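Monday, September 19, 2022
Posted to the Ikitz list by Savolainen first floor

Re: small things on the big table, and is the grid pouch any good

The earlier message is quoted in pieces below with my replies under each. I have cut out the part on shelving as that was settled last week.

> We are setting up a shared table like the one you have at Savolainen
> and want to get the small stuff right before it gets out of hand.
> At the moment everything lives in a biscuit tin and the tin has
> stopped closing. You mentioned a flat canvas pouch in March. Do you
> still use it, and would you buy it again?

Yes, and yes with one reservation.

We bought 2 of them from Flesomico, both black with the white grid. The fabric is a proper woven canvas with a bit of grain to it. It has a zip down the long edge and a cream label sewn on. I don't know if they still do this pattern. The last time I looked they had a plain navy and a green, and the grid was down as out of stock.

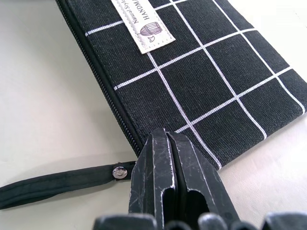
Black canvas pouch, white grid, zip on the long edge.

The reservation is that it's flat. There is no gusset, so anything thicker than a tape measure makes it bulge and then it won't lie in the drawer. We tried it for chargers and gave up on that. For pens, a short rule, needles in their card, spare labels, folded receipts and so on it's fine. I keep the receipts in one and the labels in the other and try not to mix them, though other people do.

The zip has given no trouble. Mine was stiff when new, and I ran a pencil along the teeth a few times, which somebody on this list suggested years ago for tent bags. I would do the same again.

> Does it wash? Ours would be near paint some of the time.

I have washed one of them, by hand, in the sink, cold. It dried overnight on the rail. The grid has not faded that I can see, but I only washed it the once and wouldn't like to say what a machine would do. Paint I can't help with. If you know there is going to be paint I would use something wipeable and save the canvas for the dry jobs.

One more thing on the pouch. Shake it out over a light-coloured surface. Our table is pale and so is the board at the back of it, and a pin or a small screw shows up well enough on that. At home I have a dark brown table and have lost more needles to it than I want to admit to on a public list.

> Next question is about what you leave out. Do you clear the table
> completely every night or do you have things that stay? We have one
> party for clearing everything and one party for leaving it all where
> it is, and I'm stuck in the middle.

We have things that stay. I was for clearing everything to begin with, but it meant the same few items went into the cupboard each evening and came out again each morning, and after a month of that they never went back in the cupboard at all. So we gave them a place at the back.

The rule we have now is that the near part of the table is for whatever is being worked on, and the far board is where small belongings can sit during the day. The far board is a touch higher than the rest, and there's a join you can see and feel, so it makes a natural line. You could do the same with tape, but I would only use tape if you had no join to go by. It lifts at the corners and then collects fluff.

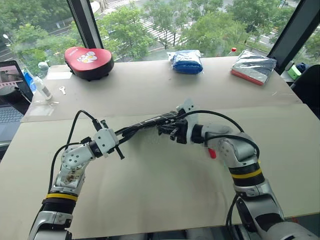 The far board during the day: red heart-shaped box, small key, bottles over to the left, blue packet at the back.

The red box gets asked about more than anything else on the table. It's heart-shaped, with a black base and a white cartoon cat on the lid, and it is the right size for oddments. I like it because it looks like nothing else we own. If I tell someone on the telephone that the thing they want is in the red heart box, they find it. When we had three grey tubs I had to say which grey tub, and then which way round they were standing, and by then I might as well have gone upstairs and got it myself.

If you are buying a container for a shared table I would go for something silly and bright. Charity shops are full of empty chocolate boxes in February.

The key is a nuisance and I have no perfect answer. It's small and silver, and when it's put down on a pale surface it can be missed from the wrong side of the table. We have been through these:

- a hook by the door (people took the hook for coats)
- a saucer (got used for tea)
- a ribbon through the key (came off, never replaced)
- leaving it on the far board, always to the left of the heart box

The last one has held up best, and it has worked since March with one bad afternoon. I still think a ribbon is right and I will put one on again when I find the good scissors. A fat wooden fob would be better still, but then it won't go in the flat pouch when we lock up, so you see the difficulty.

> What about liquids? We had a spill in the summer and have been
> nervous since.

Bottles go to the left-hand end, at the edge away from the papers. That's all the rule says. We have a clear bottle with a white cap and a little white spray bottle, and they go there together. I would add that the clear one should be stood up properly, because it does get left leaning over. It has a screw cap and nothing has come of it so far, but I would sooner not test it on the day the ledgers are out.

For wiping down we use Anitz, the plain one with no scent, decanted into small sprayers. The big bottle stays under the sink. If you decant, write on the sprayer what is in it. I used a paint pen and it's lasted better than the paper labels, which went soft in a week.

> Do you keep things in their packets? One of us unwraps everything
> the moment it comes in and I think it's a mistake.

I agree with you. Spare cloths and anything else made of fabric should stay wrapped until wanted. They keep clean that way and they stack, and you can see at a glance what's been started. We keep packets along the back edge of the table in the middle, where everyone can reach. The rest of the stock is in the cupboard on the second shelf.

What you do want to be firm about is the wrapping once it's come off. Clear film on a cream table is very easy to overlook. It creeps about, it sticks to your sleeve, and small things go underneath it. I have a bag for it hung on the end of the table and I would say it gets used half the time. Any sheet big enough to cover something goes straight in the bag, even if you are busy.

> Last one. Is it worth making a list of what's in the tin before we
> split it up?

I did, and it took most of a wet Sunday. There were 107 items on ours. Having the list on paper made the next part easier, as I could go down it with a pencil and mark each thing as pouch, box, board or cupboard. So that is 4 places, and I wouldn't go above that. When I first drew it up I had seven, with a separate one for string, and not one of the others could remember where string was meant to be. String is in the cupboard now.

A good part of the list turned out to be rubbish. Dried-up glue, two halves of different pencils, a battery with a furry end, keys to a cabinet that went to the tip before we moved in. Do throw the old keys away, or at least take them out of the building. While they were in the tin every one of them got tried in the door whenever the real one went missing.

I can send the list as a plain text file if it would save you some typing. It won't match yours but the headings might do. Ask me off-list so we don't fill everyone's inbox with it.

Still looking for a second heart-shaped box, by the way. Any colour but the same sort of size, with a lid that lifts off and no hinge. Happy to swap for a green pouch if anyone has gone off theirs, or I can pay the postage.

Contact: reply to the list, or write to the Ikitz list desk | Copyright remains with the sender of each message | Back to top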